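Leave the Blocks Out

Quick one tonight, because the dishwasher is on and I have maybe twenty minutes before somebody wakes up wanting water.

I am against tidying up toys every night. There. I've said it to my sister and to two neighbors and now I'm saying it on here. Not against tidying in general, I like a clean counter as much as anyone, I wipe ours down more than it needs. But the seven o'clock sweep, the song, the bins with the labels, everything back to zero before bed. I think it's a bad habit and we got it from catalogs.

We did it for years. Bought the shelf first, the Ullden, the wide one with the deep cubes. Then the bins to go in the cubes. Then a label maker, which I used for one weekend and which now lives with the dead batteries. Blocks in one, trains in another, animals in a third, and a fourth one that was supposed to be for puzzles and was for everything. Every night a fight. Every morning the whole lot tipped out on the rug again, and what got made out of it was a heap.

Then in August we had stomach flu go through the house and for the best part of a week no one picked up a thing. And the play changed. I'm not going to pretend I was studying it, I was lying on the couch with a bucket. But there was a town on the floor by the third day. It had a road. It had a place where the bad guys lived, and a rule about who could go in there. You don't get a town in one afternoon. You get a town by coming back to it in your pajamas before breakfast and seeing that the gate is in the wrong place.

Grown-ups know this about their own stuff. I have a jigsaw on the card table from Thanksgiving to New Year's and God help the person who boxes it up. My dad kept a carburetor on the workbench for an entire winter. Nobody sang him a song.

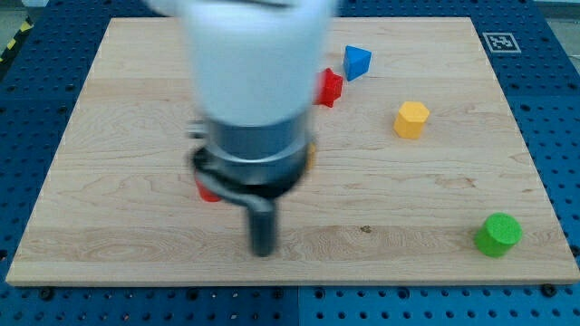
Foam blocks are my favorite for this and I'll defend them against the wooden-toy people any day. We have a set from Zotby, not expensive, all soft corners and loud colors, and they are quiet when they fall, which matters a lot when the builder gets up at five thirty. They also come in shapes that make no sense for building. Take a blue triangular prism and a red star. The prism is fine, it's a roof, everybody knows it's a roof. But the star? It won't hold anything up. It won't match anything. In a bin it sinks to the bottom and stays there till you move house. Left lying out on a big flat board, right up close to the prism, it starts to look like it belongs to it, and a kid walking past on the way to the bathroom will see that. Ours was a sheriff's office for a while. Then it was a cake shop. All because they got left next to each other.

That's my whole argument really, the things have to be where you can see them. A bin is a very good way of making a toy disappear.

So we use a board now. A big one, I'd say it's the only piece of kid equipment I would buy again. Ours is from the scrap pile at Hatari, the lumber place off the highway, $29 and they cut it for free and the guy sanded the edges because I looked tired. The deal in our house is this: what's on the board stays. What's off the board at bedtime goes in a bin, any bin, I don't care which. The board can slide under the couch if people are coming over. It's slid under there with a zoo on it and come back out with the zoo mostly standing.

Compare that with the play table we nearly got. The Frei one, with the lid and the drawers and the little lip around the top, $389 before shipping. I had it in my cart twice. Beautiful thing. And the selling point, the line right at the top of the page, was that it all packs away in seconds. Well I don't want it to pack away in seconds! That's the problem I'm having!

Now the objections, fast.

You'll step on things. Yes. With foam it's survivable. With the little plastic bricks I agree with you, those can go in a jar, I'm not a saint.

Kids need to learn to clean up after themselves. They do, and mine clear their plates and put their shoes in the hall about half the time. Cleaning up a plate makes sense because you're finished with the plate. I don't think you can teach somebody to clean up by making them wreck a thing they're in the middle of. I think what you teach them there is that their stuff dosen't count.

Small apartment, no floor. This one I take seriously. We had a small apartment. I'd say get a smaller board. A big tray even. Top of a dresser. It's the staying that matters more than the size.

It looks messy. It does look messy. My mother-in-law stands in the doorway and breathes in through her nose. But I've got a set of 120 pieces and on any given night maybe a third of it is on that board and the rest is put away, so what you're really looking at is one patch of floor with a few bright things on it. I've stopped minding. Some nights after they're down I go and move one piece, just a bit, to see if anyone will notice in the morning.

They always do, and I get yelled at for it.

Dishwasher's done. Somebody's up. More on the art drawer next time, I have veiws on the art drawer.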